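Sunday stitching, and a very long border

I've been putting off writing about the cross stitch blouse because I kept thinking I'd finish it first. Well, it's July and I haven't, so you're getting the half-done version!

For anyone new: I'm making a linen blouse with embroidered cuffs and yoke, copied (loosely) from one that Sándor Magyar let me look at when I visited Brornau last summer. His grandmother made it for her wedding. The cuffs have these stacked diamonds in dark red, with a tiny black line running between them, and I stood there with my nose almost on the fabric trying to draw it on the back of a bus ticket.

The linen

I bought mine from Jarman, two yards, and it's lovely stuff, a bit slubby in places. I did wash it before cutting. It shrank more lengthwise than I expected, so the sleeves are going to be bracelet length whether I like it or not. (I've decided I like it.)

The thread

Here's where I got picky. I wanted the red to be a proper madder red and everything in my stash leaned pink. Eluned Ifans, who dyes wool and cotton over in Honosside, sent me a few skeins to try, and the darkest one is perfect. I boiled a scrap with white linen to see if it would bleed and it did, a little, so I rinsed every skein until the water ran clear. That took most of an evening and my sink is still faintly rosy.

The counting

One cuff is 400 stitches around the bottom row alone. I got all the way to the end of the first round and the last diamond didn't meet the first one. I was off by a single thread somewhere near the start! I left it overnight, grumbled, and picked out the whole thing the next day. Now I run a basting line every 20 threads in pale blue cotton and pull it out as I go.

The chart

I draw my charts on the old desktop upstairs, then print them big enough to read without my glasses. The diamonds are done and so is the collar band. The yoke is still a mess of pencil scribbles, mostly me arguing with myself about whether the birds should face in or out.

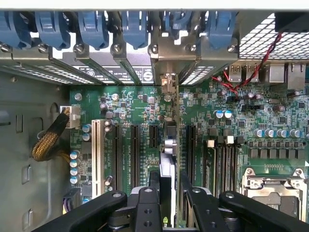

What's next

Second cuff, then the gathers at the neck, which scare me. Cadi Lloyd has promised to show me how she does hers, with two rows of running stitch and a lot of patience. If you've smocked a neckline on linen this heavy, please leave me a comment and tell me what needle you used. I've bent three already.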